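Haftfestigkeit und Trocknungsverhalten einkomponentiger Dichtstoffe auf mineralischen Untergründen
Projektbericht, Modul Werkstoffprüfung II
Abgabe: 7. September 2022

1 Ausgangslage

Das untersuchte Gebäude, eine ehemalige Spinnerei in Zillesell, wurde 1921 errichtet und zuletzt im Erdgeschoss umgebaut. Zwischen den neuen Fertigteilstürzen und dem alten Kalkputz verlaufen Anschlussfugen mit einer Breite von 5 mm. An mehreren Stellen haben sich die Fugen von der Putzflanke gelöst. Die Projektgruppe sollte klären, ob der Ablösung ein Versagen des Dichtstoffs (Kohäsionsbruch) oder ein Versagen der Grenzfläche (Adhäsionsbruch) zugrunde liegt und welchen Einfluss die Vorbehandlung des Putzes hat.

2 Material

Geprüft wurden zwei handelsübliche Produkte: Lustuvero, ein Acrylatdichtstoff auf Dispersionsbasis, und Larnetti, ein silanmodifiziertes Polymer. Als Untergrund dienten Platten aus Kalkputz mit einer Dicke von 17 mm, die nach Rezeptur des Umbaus hergestellt und seit Dezember im Normklima gelagert worden waren. Die Hälfte der Platten erhielt eine Grundierung mit verdünntem Acrylat, die andere Hälfte wurde lediglich abgebürstet und mit ölfreier Druckluft abgeblasen.

Der Acrylatdichtstoff härtet physikalisch durch Abgabe von Wasser aus. Damit ist ein Volumenschwund verbunden, der in einer schmalen Fuge zu Zugspannungen an den Flanken führt. Das silanmodifizierte Polymer vernetzt mit der Luftfeuchte und schwindet nur geringfügig, reagiert jedoch empfindlich auf Staub in der Grenzschicht.

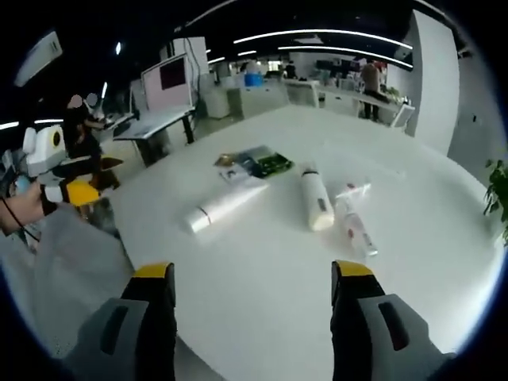

3 Durchführung

Insgesamt wurden 254 Prüfkörper hergestellt. Jeder Prüfkörper besteht aus zwei Putzstreifen mit dazwischenliegender Fuge. Die Fugentiefe wurde mit einer Rundschnur aus geschlossenzelligem Polyethylen begrenzt, um eine Dreiflankenhaftung auszuschließen. Nach dem Abziehen lagerten die Prüfkörper bei 23 °C und 50 % relativer Feuchte bis zur Massekonstanz.

Die Zugprüfung erfolgte weggesteuert bis zum Bruch. Aufgezeichnet wurden Höchstkraft, Dehnung bei Höchstkraft und Bruchbild. Das Bruchbild wurde visuell einer von drei Klassen zugeordnet: adhäsiv, kohäsiv oder gemischt. Bei gemischten Brüchen wurde der adhäsive Flächenanteil über eine Rasterfolie bestimmt. Prüfkörper mit Lunkern in der Bruchfläche gingen nicht in die Auswertung ein.

4 Ergebnisse

Beim Acrylatdichtstoff überwog auf nicht grundiertem Putz der adhäsive Bruch. An der abgelösten Flanke haftete fast durchgehend eine dünne Schicht Bindemittel und Feinsand, die Schwachstelle lag also in der Putzoberfläche selbst. Mit Grundierung verschob sich das Bruchbild deutlich in Richtung kohäsiv - die Höchstkraft nahm dabei nur mäßig zu, die Dehnung bei Höchstkraft dagegen erheblich.

Das silanmodifizierte Polymer erreichte in beiden Reihen höhere Dehnungen. Auf nicht grundiertem Putz streuten die Werte allerdings stark. Ein Zusammenhang mit der Position der Streifen in der Ausgangsplatte konnte nicht nachgewiesen werden, wohl aber mit der Restmenge an Staub nach dem Abbürsten.

5 Fehlerbetrachtung

Die Klassierung der Bruchbilder wurde von zwei Gruppenmitgliedern unabhängig vorgenommen. Abweichungen traten vor allem bei gemischten Brüchen auf und wurden durch erneute Auszählung bereinigt. Die Einspannung erzeugte bei einzelnen Prüfkörpern eine leichte Exzentrizität, deren Einfluss nicht quantifiziert wurde. Zyklische Beanspruchung durch Temperaturwechsel, wie sie am Bauwerk auftritt, ist in den Versuchen nicht abgebildet.

6 Empfehlung

Für die Anschlussfugen im Erdgeschoss wird das silanmodifizierte Polymer auf grundiertem Putz empfohlen. Vor dem Grundieren ist die mürbe Oberschicht mechanisch abzutragen. Bei den breiteren Fugen im Treppenhaus sind gesonderte Versuche erforderlich - die hier ermittelten Kennwerte lassen sich wegen der anderen Fugengeometrie nicht übertragen.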